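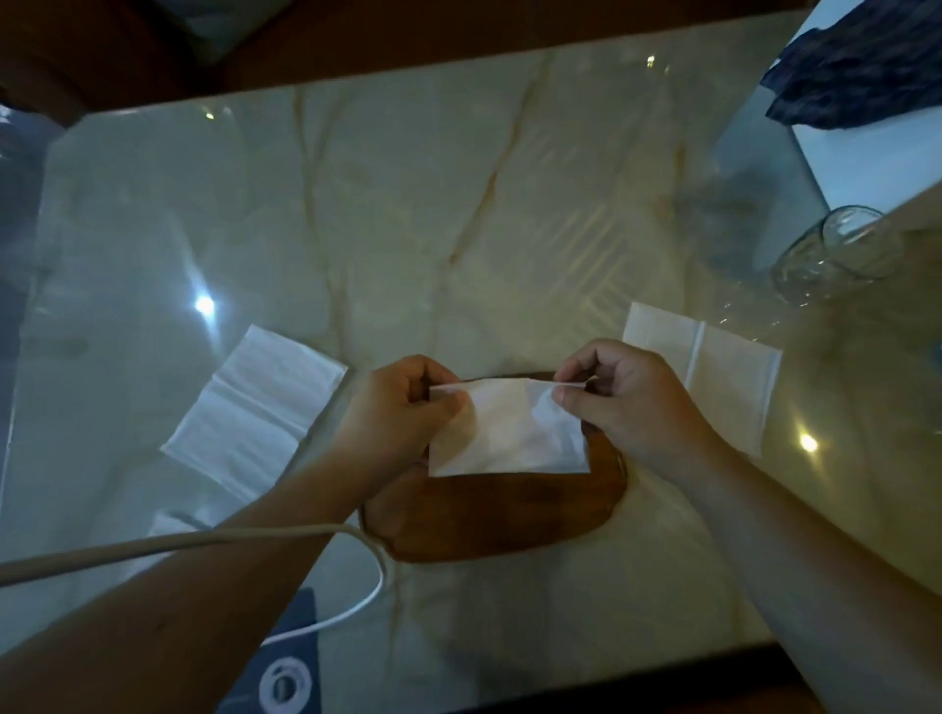

*Sarita Bansal*

## 4. Planning the Equipment Purchase

Section 3 set out the tasks we want a two-armed workcell to learn at the Bululstead site. We turn now to the part of the Hatusmont project that I have enjoyed most, which surprised everyone on the team, me included: deciding what to buy, in what order, and how much money to leave unspent. Papers on handling cloth and paper often give the arm model and the gripper model in a single line and move on. We would have loved to read a longer account before we wrote our first purchase request, so we give one.

### 4.1 Starting from the work

Our first draft budget began with the arms. Fatima Sithole sent it back with one comment in the margin, "what are they holding?", and she was right. The second draft began with the objects. Paper napkins and disposable masks are light, cheap and wonderfully difficult. They bend under their own weight, they let light through, and they offer a gripper very little to close on. A person opening a napkin pinches the two upper corners and lets the rest hang, and that one small habit already tells a buyer a great deal. It asks for two grippers that can work close together, with thin fingertips and enough wrist motion to keep the top edge level.

Masks ask for a little more. The pleated face can be stretched flat between two hands (Figure 1), but the ear loops sit at the ends, right where the grip has to go. Fingers curl around a loop and hold the edge of the sheet in the same grasp. A plain parallel gripper with wide pads can pinch the edge or catch the loop, and in our planning we treated doing both as a separate ability with its own cost line. 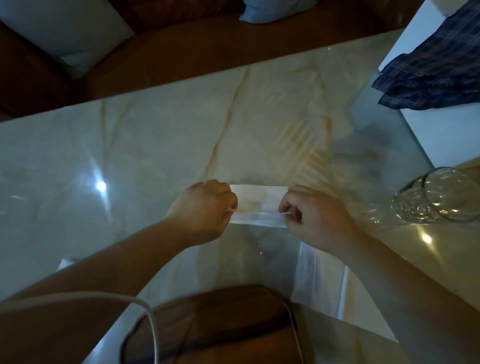 **Figure 1.** Disposable mask held at both ends above a marble-patterned table.

We wrote these needs down as plain sentences before we looked at a single catalog. Each sentence then had to be matched to something we could pay for. Where a sentence had no match, we kept it on the list anyway, and two of those orphans later became the best questions we put to vendors.

### 4.2 What goes in the budget

The final request had nine lines: arms, grippers, spare fingertips, cameras, lighting, the table and its mount, a computer, safety gear, and consumables. Arms and grippers together took 61 percent of the total. That share was higher in the first draft, and the change came almost entirely from taking lighting and fingertips seriously.

Lighting deserves a longer word. A glossy tabletop throws back lamps and window blinds as bright spots and stripes, and a thin white sheet held over a pale, veined surface can be hard to pick out even for a person looking at a still. We could have bought a matte black table and been done with it. The homes and small dining rooms we care about have shiny tables, though, so we kept the gloss and put money into adjustable shades and diffused lamps. Reshma Le Roux argued for buying these first, before the arms were even ordered, and the rest of us came around quickly. They are inexpensive, they ship fast, and they are useful from the first morning.

Fingertips were the other happy discovery. Joubert sells them as a wear item and Skoker sells them as part of the gripper, so the two quotes looked far apart until Refilwe Ngubane put them side by side on the same terms. We asked both firms to price a full set of spares along with the gripper and to state how long replacements take to arrive. I strongly recommend doing the same. The gap between the quotes narrowed so much that the choice came down to fingertip thickness, a question we were delighted to be arguing about.

Consumables are easy to forget because one napkin costs next to nothing. A napkin that has been folded and unfolded many times goes soft along the creases, however, and it no longer behaves like one fresh from the stack. We budgeted by the pack of 100 and allowed each napkin a single use in any measured trial. Used ones go into a practice pile for setting up.

### 4.3 Room for clutter

Floor plans in equipment requests tend to show a bare table. Working surfaces have trays on them, a drinking glass, a bottle, a cable crossing the near side. Figure 2 gives a fair idea of the space a small folded strip of paper has to share.

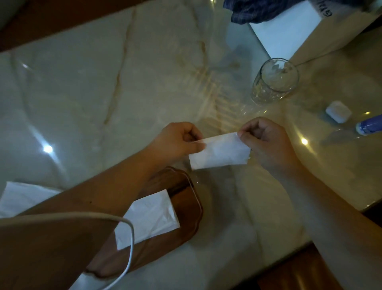
**Figure 2.** Folded napkin held between both hands, with a tray of napkins at lower left and other items toward the far side.

For the buyer, clutter shows up in three places. It affects reach, as an arm must come in over a glass without brushing it. It affects camera mounting, where a forearm can hide a stack of napkins from above. It also affects cable routing, which we had left off the plan completely until Beatriz Loureiro asked where the power would come from. Her question moved the mount to the other side of the table and added a cable guide to the order. It cost very little at that stage. Changing the mount after delivery would have meant a new base plate.

We therefore asked each vendor to quote against a sketch of a table in use, with objects drawn at their true height. Skoker replied with a shorter arm than the one we had asked about, along with a clear explanation of how its elbow would clear the glassware. It was a lovely piece of work, and it lowered the price.

### 4.4 Order of purchase

We split the spending into two rounds. Round one covers the table, lighting, cameras, computer and consumables, and it lets people begin recording the tasks by hand. Round two covers arms, grippers, fingertips and safety gear. Anything learned in the first round can still change the second, and we wrote that freedom into the request in so many words so that a different gripper would not need a fresh approval.

The request was submitted on June 2, 2020. Delivery terms for the second round are still open, and both vendors have agreed to hold their quotes through the end of June. The fingertip comparison will be reported with the gripper tests in Section 5.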